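### 3.2 Surfaces and resting places

Most of the items handled during tidying were set down at least once before they reached a shelf or drawer. We call these spots resting places. In the Gisa homes they were mainly counters and the tops of low cabinets, and an item could stay there for the rest of the session.

Coding followed the scheme in Woldemariam's earlier pilot – one entry each time an object changed place, with the surface named in plain terms. Across 14 households this gave 1092 entries. Entries where the coder could not name the surface were kept under the heading "unassigned" and left out of Table 2.
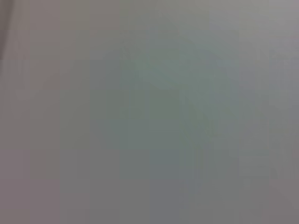 **Figure 3.** Muted gray with faint mauve and sage-green areas and a blocky pattern; no object can be made out.

The unassigned entries numbered 33. Two coders went through them again without seeing each other's notes, and where they still disagreed the entry stayed as it was. We did not guess a surface from the entries before or after it, even when the order of the tidying made one likely.

Kitchens had more resting places than any other room. People cleared the counter nearest the sink first and often moved things to a second counter on the way – cups, jars and folded cloths in particular. In bedrooms the bed itself served this purpose, and clothes were sorted there before going into drawers. Hallways were used least, apart from the two homes with a bench by the door.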